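**Ticket: Flornetlow bench trial, purchase request for second unit**
Opened: August 3, 2023
Status: on hold
Filed under: equipment planning, Stostham site
Priority: normal (was high until I lowered it)

I've been asked to sign off on a second two-armed station from Jandelance so that it can go into next year's budget. I'm opening this ticket instead of signing. The quote has 13 lines and I can explain maybe half of them.

**What was promised**

The May proposal says the station can "clear a bench of small waste." No definition of small, no definition of clear. The bench test we agreed on is one bottle into one lidded bin, and I still think that's a fair place to start. If it can't do that all day without somebody standing next to it, I don't care how it does on boxes.

**What I've looked at so far**

Drop step. The right hand has the white bottle over the open bin, tilted with the lower end toward the opening. Lid is up, bin is taped down to the table.

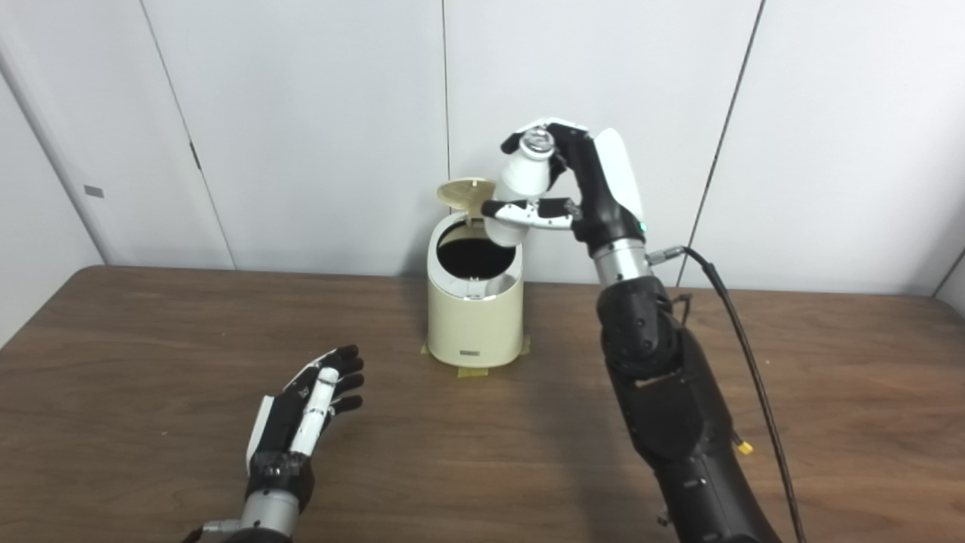 Ouali: The tape bothers me more than the hand does. If the bin has to stay in one spot, then we need a bin fixture on every bench, and I don't see a fixture anywhere in the quote. Is it in there under another name?

It isn't. I went through all 13 lines again after reading that. The nearest thing is "bench preparation," $1,959, with no breakdown. I've asked whether that covers a mount for the bin or just somebody's time. If it's time, then the mount is on us, and so is the drawing for it, and so is replacing it every time purchasing switches to a cheaper bin.

Other things I want priced before this moves:

- Spare fingers. Both hands are on the quote, no spares are. I want a per-finger price and a lead time in writing.
- Cable routing. There's a thin cable hanging outside the arm at the wrist. Fine on a trial bench. On a shared bench somebody's sleeve will find it. Ask if a sleeve or clip kit exists and who pays.
- Support hours. The quote gives us 94 hours, then switches to "standard rates." No rate sheet attached.
- Training. Listed as included — for how many people, and does it repeat when they leave?

**Steps to close this ticket**

1. Get the breakdown of the bench preparation line. Requested, no answer yet.
2. Get the log for the drop step, failures included. I've been sent a summary with a success figure and no count of attempts, and I won't put that in front of anybody with a budget.
3. Settle what counts as finished on the lid step. A hand on the lid tells me very little when the lid still looks tilted, and I want "closed" to mean flat in the rim. Bottle left standing on the table should be its own result in the log, separate from a lid fault.

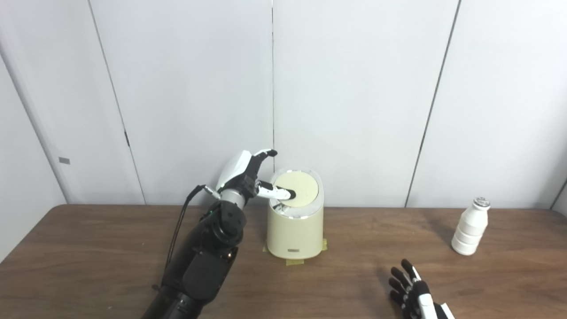

4. Run 3 full shifts with our own bottles and our own bin, with the bin moved between shifts. Jandelance can attend but shouldn't touch the station.
5. Compare against the boring option, a wider bin with no lid at the end of the bench. I expect pushback on this one. It still goes in the comparison.
6. Revised quote, with spares, mount and support rates as separate lines.

Steps 2 and 4 are the ones I'll hold the money for. The rest I could be argued out of, probably.

Next action: Jandelance, on steps 1 and 2. Please reply in the ticket and not by phone.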